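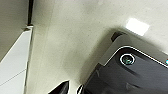

作業台の天板、現状。右下はケース入りの端末っぽいもの。

**# 天板のくすみ、どこまでが汚れでどこからが人生か**

**endale_no_tsukue**
中古で引き取った作業台の天板です。ベージュともグレーともつかない色で、細かい黒っぽい点が全体に散ってます。点は柄だと思う。問題は色むらのほうで、明るいところとオリーブがかったくすみがあって、左には少し黄色い帯が縦に入ってる。
8月中に片付けて机として使いたいんですが、磨くか、塗るか、シートを貼るか。予算は2,000円。夢は見てません。

**rudden26**
2,000円なら磨く一択。まず中性洗剤を薄めて拭く。だめならメラミンスポンジ。

**Frida Lund**
メラミンちょっと待って。ツヤのある面だったら、そこだけ曇って一生目立ちます。うちの食卓がそれで、客が来るたび鍋敷きを置いてます。鍋はないのに。

**rudden26**
> そこだけ曇って一生目立ちます

力の入れすぎでは。

**Frida Lund**
力を入れずに落ちる汚れなら、洗剤で落ちてますよね。

**billard_k**
灰色のもやっとしたのは影じゃないの。中央の下あたりにあるやつ。端末の角のすぐ上が真っ白に光ってるし、照明がそういう当たり方してるんだと思う。

**devine**
右上の角じゃなくて、光ってるのは左上の角の近く。

**billard_k**
斜めに置いてあるものの角に右も左もあるか。

**devine**
ある。

**Esben Thygesen**
影かどうかは、照明を消して昼の光で見れば済む話です。場所が動けば影、動かなければ汚れか変色。
左の黄色い帯は別件かと。うっすら筋も入ってるし、日焼けかテープの糊残りを疑います。糊ならシール剥がしで取れるけど、目立たない隅で試してから。日焼けなら諦めて、そこに本を並べてください。

**rudden26**
諦めるの早くない? 細かい耐水ペーパーで全体をならせば色は揃う。

**Esben Thygesen**
化粧板だったら柄ごと揃います。無地に。

**endale_no_tsukue**
昼に見ました。もやは2か所とも消えました。影でした。billard_kさんの勝ちです。
黄色い帯は健在。材質は不明のまま、前の持ち主も「机」としか言いません。

**billard_k**
ありがとう。角の件は保留で。

**Frida Lund**
影を磨く前でよかった。
帯だけなら、端にデスクマットを敷くのが安いですよ。その端末、グレーの縁がいい感じに馴染んでるから、似た色のマットにするとか。

**devine**
縁の角だけ黒っぽいのは何? 欠け?

**endale_no_tsukue**

**rudden26**
シール剥がしは試した?

**endale_no_tsukue**
隅で試してます。説明書に「2分待つ」とあるので待ってるところ。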